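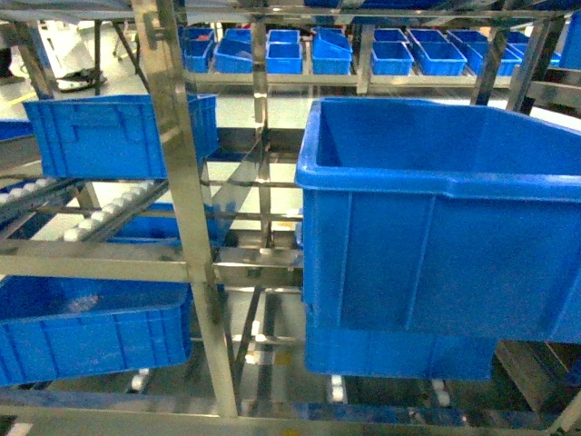

年底盘点账实差了215件,该直接调账还是先查原因?

半斤螺母
发表于 2022年1月17日

我们是做自行车零配件网店的,仓库不大,两个人拣货,一个人管入库,我管账和客服。库存系统用的是 Jodero,三年前从表格搬过去的,在售的货号不到1000个。

12月底做了一次全盘,停了一天发货,从早盘到晚。结果汇总出来,系统比实物多215件。金额倒不大,多数是便宜的小件,刹车线管、气嘴帽、链条快扣这一类,但货号很散,几十个货号都有差异,有多有少,215是正负抵消以后的净数。

会计的意见是直接在系统里做一笔盘亏,把数字对上,今年重新开始。我有点犹豫,前年也是这么处理的,调完没几个月又对不上了。可是真要一个一个查,人手又不够,现在客服每天都有催单的。

想问有经验的朋友:
这种情况一般查到什么程度算够?
调账是一次调完,还是分批?
以后想改成平时轮流盘,不再搞年底全盘,大概怎么安排?

补充一下,我们的货一部分是从 Guvik 进的,到货是整箱,箱内再分小袋,每袋数量不固定,有的袋子写50,有的写100。退货走 Timmermans 的网点,客人寄回来以后先放在收货台旁边的箱子里,攒几天一起处理。

先谢谢各位。

Imke Schmieder

先回答你最急的那个:可以调,但调之前把明细留下来。我在德国管过一个五金配件仓,后来到这边做仓储培训,中文写得不好的地方请包涵。

第一件事,不要看净数。215这个数对你帮助很小。一个货号多80件,另一个货号少80件,净数是零,可是这里面很可能有一个发错货的问题。把差异表导出来,按差异数量的绝对值从大到小排,再加一列金额,也按绝对值排一次。两张表各取前20个货号,去掉重复的,剩下的大概就是你需要认真查的。后面的小差异,一件两件的,直接调。

第二件事,在调账之前复盘一次。全盘的时候人从早数到晚,下午的数字质量比上午差很多,我见过不少差异在复盘的时候自己就没有了。复盘要换人,第一次是甲数的,第二次让乙去数,而且不给他看系统数,也不给他看第一次的数。看着答案数东西,人会往答案上靠。

第三件事,查截止点。盘点那天有没有已经在系统里发货、但实物还在打包台上的单子?有没有实物到了、系统还没收的货?这两种情况都会造成差异,等单子做完差异就消失了。你如果已经按盘点数调了账,之后又把单子做完,等于扣了两遍。你说前年调完没几个月又不准,我会先怀疑这里。

具体怎么查前20个货号,我的顺序是这样:

先看单位。你提到 Guvik 的小袋数量不固定,这个非常可疑。收货的人如果按袋收,再乘一个固定的数,50和100混在一起,差异就是50的倍数。你看一下差异表,有没有刚好差50、100的。有的话,去翻那几次收货的记录。

再看相似货号。同一个东西,黑色和银色,长的和短的,左和右。把它们的差异放在一起看,一正一负而且数字接近,基本就是互相拣错了。这种差异不要做盘亏,做两个货号之间的转换,这样以后翻记录的人能看懂。

再看退货。退回来的东西放在收货台旁边攒几天,这段时间它在系统里是什么状态?很多小公司是客服那边先点了退款,系统自动加回库存,实物还在箱子里没有上架。盘点的人只数货架,箱子里的就漏掉了。你去看一下盘点当天那个箱子有没有人数过。
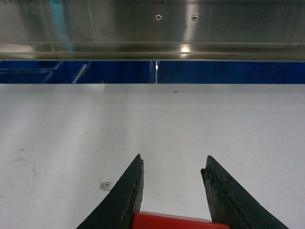 还有一种是替换件,客人投诉少了一个快扣,客服说补寄一个,仓库的人顺手从货位上拿一个寄出去,没有单子。单次只有一件,一年下来也不少。你卖的小件多,这一项我估计占得不轻。办法很简单,补寄也必须开单,金额填零,原因选“补发”。在 Jodero 里面能不能建零元单我不清楚,你问一下他们的客服。

关于会计的意见,他的要求是合理的,年末账面要反映实物。但是调账的时候原因要分开写,至少分成收货错误、拣货错误、补发未记、破损、原因不明。全部写成“盘亏”,明年你什么也比较不了。原因不明的那一部分,金额占总库存多少,你和老板商量一个能接受的比例,超过了再往下查。

这些做完需要多久?你们的规模,两个人各抽两个下午应该够了。不用停发货,查哪个货号就把哪个货号临时锁住。

链条别掉油

楼上说得很全了,我补充轮盘怎么排,我们店去年刚改的,跟你情况差不多,卖钓鱼配件,小件更碎。

我们把货号分三档。走得快的那一档每个月数一遍,中间的一个季度一遍,慢的半年一遍。分档按拣货次数分,不要按销售金额分。金额高的东西大家拿的时候都小心,反而不容易错,错得多的都是便宜又天天拿的。

每天上班先数,数完再开始拣货,二十分钟以内做完。数量不要贪多,一开始我们定每人每天30个货号,坚持了不到两周就散了,后来改成每人每天8个,一直做到现在。

大包的小件不要一颗一颗数,太慢。买个计数秤,先数出来一小份做样,称整包。我们试过,500颗的一包,秤和人手数的结果差一两颗,这个误差能接受。注意样本要取够,拿5颗做样称出来的数会飘,拿50颗就稳了。不同批次的单重也会变,换批次重新取样。

另外散件拆过的袋子和没拆的一定要分开放。没拆的袋子按袋数,拆过的只允许有一袋,拆完一袋才能拆第二袋。就这一条,我们盘点时间少了一半。

货位标签也建议重做一遍,字要大,写货号的后四位就行,前面的都一样,写了也没人看。相似的两个货号不要放隔壁,隔一层或者隔一列。我们之前按规格顺序摆,看着整齐,结果拣错的全是相邻规格。

老库存的问题,如果有的慢货一年都没动过,趁这次清一下。有个牌子叫 Prerkus 的转环我们压了2000个,每次盘点都得数,数了两年,最后打包便宜处理掉了,账上也清爽。

车棚老六

直接调,别查了。几块钱的东西查一下午,工资都不止这个数。我们店每年都差,每年都调。

半斤螺母

谢谢几位。昨天下午按 Imke 的办法把表重新排了一遍,按绝对值排完跟之前看到的完全是两回事,排第一的是一款刹车线管,黑的多100,白的少94。收货记录也翻了,9月有一批 Guvik 的货,黑的白的装在同一个外箱里,入库单上只写了黑的。剩下6件还没找到去向。

差50整数倍的有四个货号,都是按袋收的。已经跟管入库的同事说好,以后每袋都按袋子上写的数录,没写数的上秤。

退货箱子那边问了,盘点当天确实没人数,大家都以为是别人数的。里面的东西这两天正在补登记,还没出结果。

想再问一下 Imke,黑白互换的这种,转换的日期写盘点那天,还是写收货那天?会计说写收货那天要动以前的月份,他不太愿意。

Imke Schmieder

写盘点那天,备注里写清楚是哪一次收货、入库单号是多少。已经结账的月份不要回去改。两个颜色的进价如果一样,对成本没有影响;如果不一样,把差价告诉会计,由他决定怎么记。

那6件不用再找了,归到原因不明。

关于退货箱子,登记完以后建议在系统里给它建一个单独的库位,名字叫“待检”。东西一进箱子就收到这个库位,检查合格再移到正常货位。待检库位里的数量不参与销售,客人就不会下单买到一个还没检查过的件。以后盘点表上也会有这个库位,单独指定一个人去数,谁负责写在表头。

链条别掉油说的“只允许有一袋拆开”,我也推荐,请照做。计数秤买之前先看最小称量,气嘴帽这种很轻的东西,普通的厨房秤称不准。

链条别掉油

秤的话看分度值,我们用的是0.1克的,再轻一点的件就要0.01克。还有秤不要放在打包台上,胶带机一震数字就跳。我们单独放了张小桌子,靠墙,旁边没有风扇。

轮盘表要是需要我可以把格式贴出来,就是个普通表格,五列:日期、货号、库位、实数、谁数的。系统数不印在上面,数完再由另外一个人去比。

半斤螺母

好的,麻烦贴一下。日期按盘点那天写,会计同意了。待检库位下午建,Jodero 里能设成不可售,刚试过。零元单也能开,要在设置里先打开一个选项,默认是关的。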